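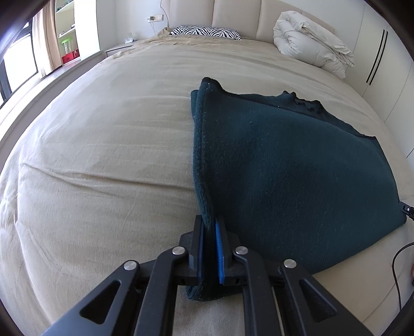
Fig. 1. Hand-held gripper closed on the folded edge of a knit sweater, bed task.

Handout 4: Collecting folding demonstrations
Posted in September by Ludmila Sokol, Robotics Project Course

This week each pair records garment folding at home with the hand-held gripper. Sign one out from Liam Whiteley before Monday. Charge the unit overnight.

Setup
Use a bed or a large table. Lay the garment out flat and keep other clothes off the work area. Daylight is fine. If you record in the evening, turn on the ceiling light and leave it on for the whole set.

Grasping
Take the fabric by an edge. In Fig. 1 the pads are on either side of a doubled edge, with the rest of the sweater lying on the bed. Thick knits need a wider opening than shirts, so open the jaws fully before you approach. Move at about half your normal speed.

What to hand in
Each pair records 15 folds per garment, two garments minimum. Last year's class ended with 2,386 usable clips. Clips where the fabric slips are kept, but mark them "slip" in the log. Do not trim anything yourself.

Alvar Sandberg will go over the log format in lab. Reading: chapter 3, sections on contact and friction.

This site uses cookies. Accept | Settings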